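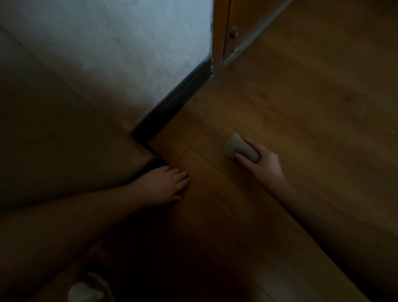
门边墙角,手里一块灰色浮石。

Imell 地面清扫机
面向服务式公寓、民宿和小型宿舍
制造:Norkden

概述 | 参数 | 现场分工 | 配件 | 租赁与售后 | 用户留言

概述

Imell 是一台扫拖一体的地面清扫机,给那些每天要翻好几间房、每间房都在赶时间的团队用。它会自己出充电座,自己规划路线,扫完拖完自己回去。中间那一大片地板归它,它干得比多数人平均,也比所有人有耐心。

剩下的归人。我们卖了几年清扫设备,见过不少宣传页把“剩下的”三个字印得很小,所以在这一页里打算写得大一些:墙角、门槛、窗帘下摆、推拉门的轨道、踢脚线上沿那条灰,还有地上一切比鸡蛋小、比灰尘大的东西。Imell 对这些要么够不着,要么不该碰,要么碰了之后会给大家添一段回忆。

如果您的期望是买一台机器然后保洁组可以回家,请直接关闭本页,能省下双方各一个下午。

适用场所

木地板、复合地板、瓷砖、短毛地垫均可。长毛地毯请勿使用拖地模式,扫地模式也请三思。单层平面最好,多层房源需要每层配一个充电座,或者有人肯抱它上楼。它不算重,但楼梯上没有哪样东西算轻。

主要参数

尘盒容量:600 毫升
单次充电清扫面积:440 平方米(木地板,标准吸力,家具正常摆放)
可越过门槛高度:2 厘米
水箱:可拆洗,带防滴漏阀
边刷:单侧,可换
主刷:胶条式,头发缠得少一些,少一些的意思是仍然会缠
控制方式:机身按键、手机应用、值班台网页
语音提示:可关闭,强烈建议关闭

关于面积的说明:标准吸力和正常家具这两个条件都很要紧。开到强力挡,面积会明显缩水;如果房间里摆着很多椅子,机器会把相当一部分电花在研究椅子腿上。我们没法给“很多椅子”定一个数,现场勘测时可以带您看它自己怎么走。

关于门槛的说明:这个高度是垂直边的高度。老房子的木门槛常常两侧不一样高,进得去不等于出得来。Imell 在这种情况下会原地转几圈,然后发消息请求帮助,措辞相当礼貌。

现场分工:机器来了之后,人在做什么

下面的内容来自 Adamczyk 公寓在 Zaltik 的那处房源。他们从五月开始用 Imell,先在走廊试,后来进了房间。Adamczyk 同意我们写出名字,条件是不要把他们写得太先进。这个条件很容易满足。

从前的做法是一个人包一间房,从床单到地板一路做到底,地板排在最后,腰也差不多在最后不行。现在改成先清场,再放机器,机器跑的时候人去换床品、洗浴室,最后回头收边角。顺序看起来只是调了一下,值班表却重写了好几遍,因为“清场”这件事以前根本没有名字,也就没有时间。

清场指的是把地上的小东西收起来。客人住过的房间,地面永远比眼睛看到的热闹。Adamczyk 在应用里做了一份地面物品登记,谁从地上收了什么就记一笔,到写这一页的时候一共 1371 条。我们翻过一部分,发现人类对耳塞和笔帽的掌控力普遍偏低,单只袜子则自成一派。登记原本是为了给机器的避障做参考,后来前台先用上了,客人打电话来问东西,前台查一下就知道,不用再满楼喊。

清场还包括看一眼垂到地面的东西。窗帘要挽起来,落地灯的线要收好,充电线尤其要收。机器卷进一根线之后,会坚持拖着走一段,场面类似遛狗,只是两边都不高兴。

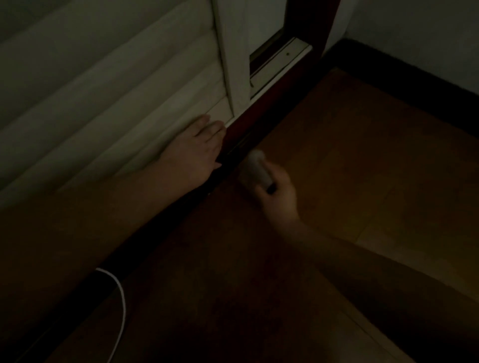 Miłosz Baran 对此有不同看法,他在试用结束时写给我们的意见里说,清场被说成“顺手的事”是整个项目里最贵的一句话:弯腰的次数没有减少,只是从拖地搬到了捡东西和抠墙角,而且因为看着不像在打扫,排班的人总觉得它不花时间。他要求把清场和收边单独列成工时,否则就请排班的人自己来跪一上午。

意见被采纳了。Adamczyk 的排班表上现在有两行以前没有的内容,一行叫“清场”,一行叫“收边”,都算工时。我们也因此改了自己的投资回报计算表。旧版的表有一格叫“节省人工”,填完之后数字很漂亮,漂亮得像别人家的公司。新版拆成“减少的推拖时间”和“增加的地面准备时间”,两格相减,数字小了,不过客户拿去跟自己的财务对账时不用脸红。

说一下确实变轻的部分。推拖、拎水桶、绞拖把,这些基本没有了。水桶从每层一个变成整栋备用,走廊里少了被它绊倒的机会。长走廊夜里跑,早上六点班的人来时地已经是干净的,据说这让大家对六点的恨意略有缓和。

变重的部分也有。机器跑完的房间,中间太匀净,边上就显得特别脏。以前一间房整体是七分干净,没人挑;现在中间九分,墙角五分,客人拍照投诉的都是墙角。收边的标准被机器抬高了,抬高它的机器自己又不收边。Norkden 的产品经理听完这段,表示这说明中间扫得很好。

关于墙角

Imell 是圆的,墙角是方的,这是几何问题,固件更新解决不了。单侧边刷能探进去一部分,它能带走浮灰和毛发,带不走踩实的污渍、滴落的漆点、陈年的胶印。踢脚线的立面它完全不管,上沿更不用提。

收边建议用手工工具:细缝刷、微湿的软布、塑料刮片。浮石一类的硬东西请只用在瓷砖和釉面上,别往木地板上招呼,划出来的印子机器扫多少遍都在。有些墙角的腻子本来就松,别用力抠,抠下来的碎屑会进尘盒,掉出来的那块墙则会进维修单。

Adamczyk 把收边排在机器回座之后。我们原先的建议正好相反,说明书第一版写的是先收边后清扫,道理是边上扫下来的灰可以让机器带走。现场的人试过以后换了回来:机器路过墙角时会把细灰又推回去一点,先收等于白收。
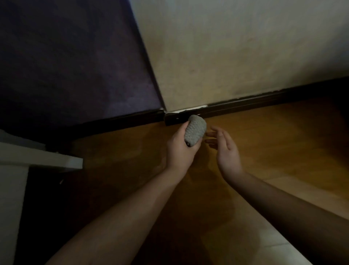 说明书第二版于是照他们的顺序改了,只在附注里留了一句,灰特别多的房间可以前后各收一次。附注是我们的工程师坚持要留的,他需要有个地方证明第一版也有道理。

改完顺序之后,另一个问题浮了上来:机器在跑的时候,人能不能在同一间房的地上干活?可以,但请选“协同”模式。在这个模式下,Imell 会把蹲着或跪着的人当作需要绕开的区域,留出一段距离,速度也降下来。它对人的判断主要靠前向传感器,从背后接近时反应会慢半拍,所以手撑在地上时最好让机器在自己面前。它撞人不疼,但手里如果正端着一杯水,就是另一回事了。

关于误报

小物件识别功能默认打开。遇到疑似物品时,机器会停下、拍一张低清图、发到值班台,由人选“绕开”或“来取”。前两周的误报会比较多,请有心理准备。深色木地板上的节疤、门槛的影子、地板缝里的反光,都曾被它郑重其事地上报过。值班台可以标记“忽略此处”,标过之后它就不再问了。

有一点要提醒:别为了图清静把识别功能整个关掉。Zaltik 那边有一位夜班同事关过一次,次日清晨从尘盒里请出一只客人的耳环。耳环无恙,那位同事写检讨的文笔也不错。

图片保存在本地值班台,默认在房间交付后删除,客人在住期间机器不进房。如果您的当地规定更严,可以整体关闭拍照,改成只报位置,代价是人要多跑几趟去看那到底是不是一个节疤。

上手与培训

我们提供半天培训,内容按岗位分。

保洁组:怎么启动、怎么停、怎么清尘盒和主刷,清场清单怎么用,收边和机器的先后顺序。清主刷那一节请大家带上平常心。

值班台:看地图、画禁区、处理上报、查登记。禁区宁可画大一点,落地窗帘、推拉门轨道和宠物碗周围都值得画。

管理人员:怎么读工时报表,以及怎么不把它读成别的东西。报表里有“机器运行时长”,没有“人员空闲时长”,曾有客户来信希望增加后者,我们回信说没有这个计划。

培训最后一段留给一线同事自由提问,主管请回避。这一条写在合同里。试过不回避的版本,全场安静,喝茶声清晰可闻。

日常维护

每天:倒尘盒,洗水箱,擦前向传感器。传感器脏了机器会变得胆小,见什么都绕,看上去像在闹情绪。
每周:拆主刷,剪头发,检查边刷有没有变形。
每月:擦充电座触点,看看轮子里有没有卷进线头或毛线。毛线是慢性病,平时跑得好好的,攒够了就罢工。
不定期:给它换个名字。这一条不影响性能,但我们见过的每个团队都换了。

请勿用机器清扫碎玻璃、湿猫砂和装修粉尘。第三种尤其多人尝试,理由都是“就一点点”。

随机内容

主机、充电座、备用边刷、备用滤网、可洗拖布、值班台授权、纸质清场清单。

纸质清单原本要取消,客户反映手上戴着手套点不了屏幕,所以又印了。清单做成门把手挂牌的样子,正面是“待清场”,背面是“可放行”。它是整套产品里没有电池的部件,故障率目前为零。

可选配件

加高充电座垫板:适合踢脚线较厚、充电座贴不住墙的房间。
门槛过桥:坡形,橡胶底,用于超出越障高度的门槛。请选与门洞同宽的规格,太窄的话机器会从旁边掉下去,然后报告自己“被抱起”。
窗帘夹:一次挽起两幅,夹口有软垫。
长柄细缝刷:收边用。本公司唯一一件让人少跪一会儿的产品,开发预算也最少,这个比例我们内部也有人提过意见。
护膝:非本公司生产,但仓库里有,随主机订购按进价给。

租赁与售后

可购买,可按月租赁。首次合作建议先租,在最难的那层楼试,别在样板间试。样板间里什么机器都好用,扫帚也好用。

租期内主机故障,我们换机;耗材自理。因卷线、卷窗帘、卷客人围巾造成的停机算使用问题,头一次我们不收费,顺便帮您看看清场那一步排了多久。多半会发现它又被挤掉了。

现场勘测需要您提供房型图和一位真正打扫这些房间的人。房型图可以没有,那个人请务必到场。

续租评估

每到续租,我们会跟客户一起看几样东西:投诉里地面类的变化、工时表上清场和收边那两行还在不在、保洁组有没有换人。Adamczyk 那边的评估里,推拖时间降了,收边时间涨了,总数往下走了大约一成,比我们当初的演示文稿保守得多。演示文稿已经改了,做演示文稿的同事也接受了。

保洁组没有裁人。本来预计有人离开之后不再补,后来房源多接了一层,又补了。所以关于机器究竟替掉了多少人这个问题,我们能给的答复是:替掉了水桶。

用户留言

Halima Idahosa:我们那层的门槛一边高一边低,过桥垫了一侧,它就很放心地冲出去,回来时又卡住。两侧都要垫,建议你们写进说明书。另外“协同”模式真的会绕人,不过绕得太客气,我在墙角待多久它就在外面等多久,最后电没了,还是我抱回去的。

客服回复:两侧都垫这一条已经补进安装说明。等待过久的问题,请在值班台把“让行上限”调短,超过时间它会先去扫别处,再回来看您。谢谢您抱它。

Halima Idahosa:调了。现在它先去扫别处,然后把别处上报成有物品,是我的水桶。

客服回复:水桶可以标记“忽略此处”。移动过的话需要重新标。

Miłosz Baran:补充一句,长柄细缝刷的刷头太软,老墙角刷不动,我们后来还是用手。刷子能不能出硬一点的?护膝很好。

客服回复:硬毛刷头在打样,木地板上是否会留痕还没测完,测完会在配件栏更新。护膝的好评已转给厂家,厂家问我们是谁。

索取报价请填写房间数量、地面类型、门槛高度,以及目前谁在打扫。最后一项经常空着交上来,空着的话,我们会打电话来问。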